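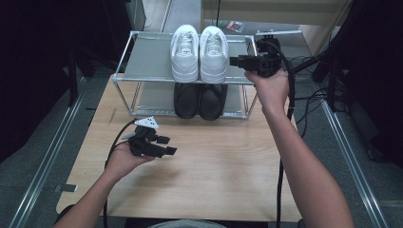 Shoe rack bench notes – Thursday, August 20, 2026

2 comments · 4 shares

Rack is the two-tier one, silver tube frame, grey shelves. On the light table as before. Whites up top, blacks underneath. Keeping that as the standard layout so everybody's notes match, Kayode had them the other way up in his write up and it took me half the morning to work out why our numbers didnt agree.

Layout, so I stop getting asked:
- white trainers top shelf, toes to the front, side by side, near enough touching
- black pair bottom shelf, same way round
- leave the front of the table clear. No mugs. No tape measure. Corey.
- rack towards the back of the table

Depth of the top shelf: 29 cm by my tape. Fitinley sheet says 33 for the same shelf, so either they measure over the tube or it's the sheet for the older one. Ask Kayode, he has the Fitinley login. If it is 33 outside to outside then fine, but the sheet should say so, heels matter on this.

Whites fit side by side on the top. Question for Kindbridge is whether they want it sold as a two pair rack or a four pair rack. Their hallway drawing has it as four. Four adult pairs would be ok for slim shoes I think, not for anything chunky. Haven't tried with boots. Need to borrow boots.

Gap between shelves: fine for the slip-ons. Low shoes go in flat without tipping the toe. Anything with an ankle I'd want to check first – add to list.

Top shelf fabric. Clear tape along the edges, a bit wrinkled and shiny next to the grey. Does the job but it looks like what it is. Corey wants it redone with a proper hem before October, I'd say leave the tape until the width is settled, otherwise we hem it twice. Cartwright have the grey in stock, 70 cm wide roll, so one cut per shelf and a strip over.

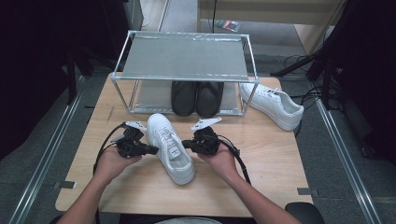 Also the offcuts, if we go with Cartwright, could make a drip mat for under the rack. Cheap and Kindbridge did mention wet hallways. Not costed.

Blacks can stay put on the bottom whenever the whites are down on the table, no need to clear the whole rack each time. Saves faffing. When the whites go back: left one first, then right, toes forward, laces tucked so they dont hang over the shelf edge. Do check the soles before they go on the fabric, grit gets into the weave and it wont brush out, have tried.

Skurine foot caps – order still not in. Without them the legs will mark a soft floor. Table is no guide to that. Chase Monday.

To do
- Kayode: Fitinley sheet, 29 or 33??
- Corey: sample hem on a scrap, NOT on the rack
- me: boots, foot caps, email Kindbridge re two pair / four pair
- someone find the good scissors

Corey reckons the lower shelf should come forward a touch so you can see which shoes are under there when you're standing up. Might be right, the black ones do disappear a bit in a dark hall. Would mean redoing the side rails though. Park it til after the Kindbridge call.

0 shares · Add a comment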